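Equipment Plan for the Small Parts Arm: What We Bought, What We Put Off

By Mirta Saavedra, Gebremichael Lab project course

When I signed up for this project I figured I'd be writing motion code all semester. Instead I got the budget spreadsheet (my own fault, I was the one who asked what a gripper costs). We had $1381 to get a tabletop arm working with a gripper, a mount and whatever safety stuff the lab wanted, and my part was deciding what to order and when.

The two grippers on my list were the Reltow parallel one and the Valtbridge one. The Reltow is cheaper, but you have to buy the wrist adapter separately, and I missed that the first time through! Once I added the adapter, cable and spare finger pads, the whole Reltow order landed at $1316. Valtbridge never sent a quote for the student version, even after two emails, so I stopped waiting.

Before spending any of it I wanted to know if two plain fingers would even fit where we need them to go. Our task has the arm working close to furniture, under and around edges, and I was worried we'd need longer fingers or a totally different wrist. So I spent a couple of evenings in Cikbridge, our simulator, with a simple gripper model and a rough furniture setup, just moving it into awkward spots and saving views from behind the hand.
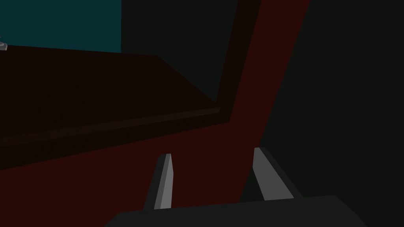
Figure 1. Simulated gripper, open and empty, close to the dark red furniture body and below the brown slab's front edge.

I like this view for planning because it makes you think about the palm. I'd been comparing finger lengths and max opening, which is what the spec sheets put up front, and I had barely looked at palm width. But the palm is the wide part, and it has to go wherever the fingers go. I added a palm width column to the spreadsheet that same night and went back through every listing (two of them don't even give the number, you have to measure it off the drawing).

The simulator has limits, obviously. The shapes are very plain and there are no cables on the hand, so I wouldn't use it to pick a cable length. For that I taped string to a broom handle and walked it around the bench, and ended up ordering the longer cable for $29 extra. That's already in the total above.

What got pushed to next term: the force sensor, the second set of fingers, and a nicer mounting plate. For now we're using the lab's old plate with new holes drilled in it. I'm also holding back $50 for screws and broken pads, and the remaining $15 went to printing the poster.

Still open: Reltow says the adapter ships in July, and I need to ask whether they'd send the gripper first so we can at least test the wiring.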